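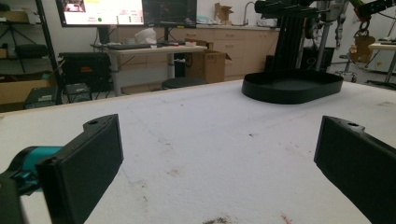 # Skarkley hand gripper, second version: notes after 548 demonstrations

The Skarkley is a hand-held two-finger gripper with a camera mounted on it, sold for recording manipulation examples without a robot. We used ours on a single family of tasks: pick up a small part, move it across the table, set it down in a tray. This review covers the hardware and the recording software, Zuvley, which ships with it.

**Fingers.** Flat black pads, stiff enough that the grip width read from the video matches what the motor on an arm would have to do. Pad wear was visible in the logs after 453 episodes as a slow drift in closed width. Recalibrating takes a minute and fixes it.

**View.** Both pads stay in the picture at all times. Background clutter comes in too: desk, monitors, cabinets, shelving. We left it there. A policy trained on clips from one tidy corner did worse when the table was turned.

**Tracking.** Pose comes from the video plus an inertial sensor. A white felt-like tabletop gives the tracker little to hold on to, and it leans on the room behind. Of the 548 episodes, 39 were rejected for lost tracking, most of them with the gripper pointed straight down. Stains and pen marks on the table help slightly. Do not clean them off halfway through a set, or the two halves will differ.

**Weight.** Acceptable for an hour. Tomás Mulcahy recorded the longest session and switched hands twice, which Zuvley does not log. It should.

**Software.** Zuvley writes one file per episode and flags dropped frames. Trimming is manual. The batch export stalled once at 3,000 clips (older data included) and resumed only after a restart. Labels can be edited afterward, but not in bulk.

**Compared with the Lornlow.** The Lornlow is lighter and its trigger is smoother. Its pads flex under load, and the recorded width is then wrong.

Recommended for tabletop work with rigid objects. We have not tried cloth or liquids. A set of spare pads should be ordered with the unit; ours took until May to arrive.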